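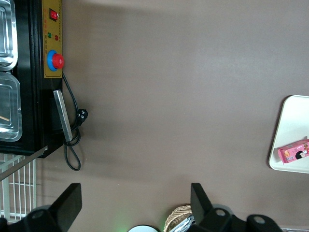

Talavera Community Lunch Program
Progress report to the funder, second reporting period
June 16, 2023

Summary

The program is running at the level set out in the grant agreement. We served 1,256 lunches in the period against a target of 1,000. Spending is slightly under budget overall, with food over and transport under. One piece of work, the cooking classes, is behind schedule and we are asking to move it into the next period. Details are below under the headings in your reporting template.

1. Lunch service

Lunch is served at the hall in Priltivmont and is open to anyone, with no sign-up and no proof of income. Attendance was low in January, when the road was closed twice for snow and the bus did not run. It picked up once the weather improved and has been steady since.

The busiest day brought in 42 people. The hall can seat more than that, but the kitchen cannot easily cook for more with one oven, so we treat it as close to our limit for now. On two occasions the main dish ran out before the end of service and latecomers had soup and bread. We have since raised the quantity of rice and potatoes cooked per sitting and it has not happened again.

Most of the people who come are over sixty and live alone. We also see shift workers from the mill and a few families with children below school age. Families told us the old start time clashed with naps, so we now open the doors half an hour earlier. Older regulars were not keen on the change at first. They still come.

2. Menu and food supply

The menu works on a four-week cycle and was revised once during the period. Fish pie came off because of the price of fish. Lentil stew went on in its place and has done well. There is a meatless main at every sitting.

Food cost more than we planned. Cooking oil, eggs and dairy rose the most. We kept the increase down by buying root vegetables directly from a farm outside town and by freezing stock and tomato sauce in larger batches. Donated bread continues to arrive, though the amount varies and we do not rely on it when planning.

3. Home delivery

Home delivery started in the last period and now reaches 41 households. Drivero carries the meals under the contract you approved. There was one missed run, caused by a vehicle breakdown, and everyone on the route was phoned that morning. Drivero did not bill us for that day.

We had complaints about lids coming loose on the soup containers. We changed to a different container, which costs a few cents more, and have had no complaints since. A handful of people on the route have asked for a second delivery each week. We have not agreed to this, as the present budget does not allow for it, but we are keeping a list of who has asked.

4. Record keeping

We moved from paper sheets to Lirico for attendance, delivery addresses and dietary needs. The change took longer than expected. Some allergy notes on the old sheets were hard to read, so we phoned each household to confirm them before entering anything. That work is finished and the paper sheets have been locked away until the retention period ends.

Lirico does not yet produce the age breakdown you ask for in the annual report. The supplier says this will be added. If it is not ready in time we will work out the numbers by hand from the attendance records.

5. Food safety and training

The public health inspector visited once, without notice. There were no critical findings. Two minor items were noted: a worn door seal on the upright fridge and a missing thermometer in the dry store. Both were fixed within the week and the inspector has closed the file.

All kitchen staff hold a current food handling certificate. Temperatures are written down at the end of cooking and again during service, and the log is available if you would like to see it.

6. Cooking classes (behind schedule)

The agreement called for a block of evening cooking classes in this period. We ran the first two and then stopped when the instructor moved away. Those who attended filled in a short feedback form. They wanted cheaper recipes and smaller portions suited to one or two people, and we will rewrite the class plan with that in mind.

A new instructor has been offered the work and we expect an answer shortly. We would like to run the remaining classes in the fall and carry the unspent class money forward for that purpose. No extra funding is needed.

7. Budget notes

The full statement is attached separately. Food is over budget for the reasons given in section 2. Transport is under, mainly due to lower fuel charges. We ask for your approval to move the transport surplus to the food line. Wages, rent and insurance are as planned.

8. Next period

We will keep lunch and delivery at their current level, restart the classes, and get quotes for a second oven. The quotes will come to you with the next report. The hall will be closed for two weeks in August while the floor is refinished. Home delivery will continue during that time from the church kitchen across the road.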